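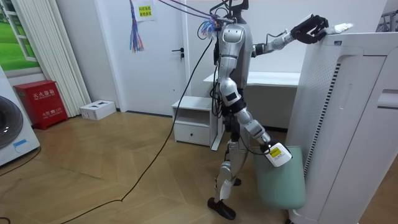

Purificador de aire de torre Zarei, blanco

Ref. 345 · Climatización y aire · En catálogo desde el 18 de febrero de 2022

Hola otra vez. Esta ficha la escribo yo, como todas las de Notenwood, y la escribo después de haber convivido con el aparato, porque me niego a copiar el párrafo del fabricante y quedarme tan ancha. El Zarei lleva en casa desde que nos llegó la primera unidad y a estas alturas le tengo cariño (sí, a un purificador, qué le voy a hacer).

Empiezo por lo que más me preguntáis por correo: ¿es grande? Sí, es grande. Es una torre blanca, alta, de planta rectangular y con el frente redondeado, y en un cuarto pequeño se nota que está. Yo al principio lo miraba con cierto recelo, pensando que me iba a comer la habitación, pero como es blanco y tiene pocas historias encima acaba pareciendo un mueble más. El que tenga un salón amplio ni se va a enterar. El que viva en un piso como el mío, que mida primero, por favor, que luego vienen las devoluciones y las lágrimas.

Por un lado le baja una rejilla vertical perforada, con ranuras oscuras, y ese es el lado que hay que dejar libre. Nada de pegarlo a la cortina ni al respaldo del sofá. Yo le dejo un palmo largo y listo.

Y arriba, en el lateral, tiene un asidero hundido para meter los dedos. Parece una tontería hasta que te toca moverlo para fregar el suelo. Aun así, si el suelo es de madera, como en el cuarto donde lo tengo yo, levantadlo un poco en vez de arrastrarlo. Lo digo con un arañazo de experiencia.

Dónde ponerlo

He probado varios sitios. En el dormitorio bien, en el pasillo fatal (estorba, no le deis más vueltas), y donde más me ha gustado es en el cuarto de la colada, con la lavadora y la estantería metálica blanca. Ahí se junta pelusa como si la fabricaran, y entre la ropa tendida y la puerta siempre cerrada el ambiente se cargaba muchísimo. Ahora entro y me apetece quedarme a doblar calcetines, que ya es decir.

Un truco de espacio: delante, en la parte baja, cabe una papelera redonda y estrecha. La mía es verde pálido, un poquito cónica, y la tengo medio arrimada al pie del purificador. Van a parar ahí las bolas de pelusa, las etiquetas, los pañuelos que sobrevivieron en un bolsillo... La papelera también la tenemos en la tienda, es la Wisside, y hay quien se lleva las dos cosas juntas. Si la vuestra es más ancha, ponedla aparte para que no tape la rejilla.

Otra cosa: la parte de arriba invita a dejar trastos. Yo lo hago, lo confieso, siempre acaba habiendo alguna cosilla encima. Pero una cosilla, ¿eh? Ni macetas ni vasos de agua, que es un aparato eléctrico.

Cómo lo uso yo

Por la mañana lo pongo fuerte un rato mientras abro y cierro armarios, y el resto del día lo dejo en la velocidad más baja. En la baja se oye un soplido suave que a mí me acompaña. En la fuerte se oye, claro que se oye, y no me veo durmiendo con eso al lado. Para la noche, la baja o apagado.

El filtro se cambia en un momento: se abre la tapa, se saca el viejo, se mete el nuevo y se cierra. Yo lo hice por primera vez en marzo, con el manual en una mano, y la segunda ya me sobró el manual. El recambio es de la marca Stirnotell y lo tenemos siempre en almacén. Con uso diario en casa, el mío dura 7 meses; si tenéis gato de pelo largo, contad con menos. Entre cambio y cambio le paso el cepillo blando de la aspiradora por la rejilla y un trapo apenas húmedo por la carcasa. Al blanco se le ve el polvo enseguida, aviso.

Lo que no me convence

El cable podría ser más largo, he tenido que reorganizar medio cuarto para que llegara al enchufe sin cruzar por el paso. Y me habría gustado que viniera con un filtro de repuesto en la caja, que por ese precio no era mucho pedir.

Qué viene en la caja

Purificador de torre Zarei, blanco
Filtro Stirnotell ya colocado (acordaos de quitarle la bolsa de plástico antes de encenderlo)
Manual en español y portugués

Envío y garantía

Lo mandamos en 2 días laborables a la península. Garantía de tienda Notenwood de 12 meses, además de la legal. Guardad la caja un par de semanas por si al final no os encaja en el hueco; si tenéis que devolverlo, en su embalaje viaja muchísimo mejor.

Si dudáis entre este y el modelo bajito, escribidme con las medidas del cuarto y os contesto yo misma, normalmente en el día.

También os puede interesar: papelera redonda Wisside verde pálido · Filtro de recambio Stirnotell · Estantería metálica blanca para lavadero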